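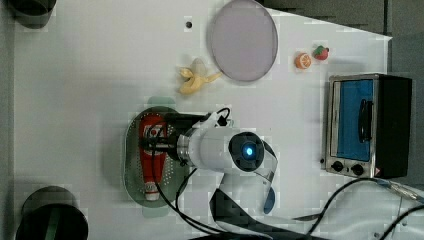 How long should a ketchup ferment before you cook it down? Five days at cellar temperature, or three if the kitchen runs warm. I stop when the pH reads under 4.0 two mornings in a row.

I have made the same fermented ketchup every summer since we moved to Kaluna, and I keep a log of it. Most of what follows is copied from the log with the spelling fixed.

## Tomatoes

Paste types only. Slicers carry too much water and double the time on the stove. Last June I tried a greenhouse variety sold as Rodura, which has thick walls and few seeds. Ten pounds of it, cored and milled, gave a puree that held a line when I pulled a spoon through it. Field tomatoes from the stand needed two extra hours to reach the same point.

I salt by weight at 2 percent. The salt goes in after milling. Before milling it pulls water out of the flesh, and the water ends up on the counter.

## Vessel

A straight-sided Hamada crock with a water seal. I used canning jars for the first three batches and had to vent them twice a day. The crock needs its moat topped up and otherwise gets left alone. Headspace matters more than I expected, as puree rises when gas forms under it. I leave three inches.

## Cooking down

| Stage | Weight (g) |
|---|---|
| Puree after ferment | 827 |
| After straining | 700 |

Those are from a small test batch. Straining took out skins and the seeds the mill had missed. I then simmered it uncovered in a wide pan, with vinegar, brown sugar, allspice and one clove. Two cloves is too many. I have written this in the log on four separate pages.

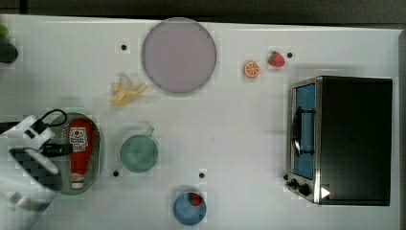

Can you skip the cooking and keep the ketchup raw? You can, but it stays thin, separates in the bottle and keeps fermenting in the refrigerator. Loosen the cap every few days if you go that way.

## Storage

Cooked batches go into clean bottles while hot, then straight to the refrigerator once cool. I don't can this recipe. The acidity varies with the tomatoes and I haven't had it tested.

The pH meter is a Preltico pen type. It drifts, so I calibrate before each batch and write down the offset. Batch 37 read 0.2 high until I replaced the storage solution.

Still to try: smoked salt in half a batch, and a finer screen on the mill.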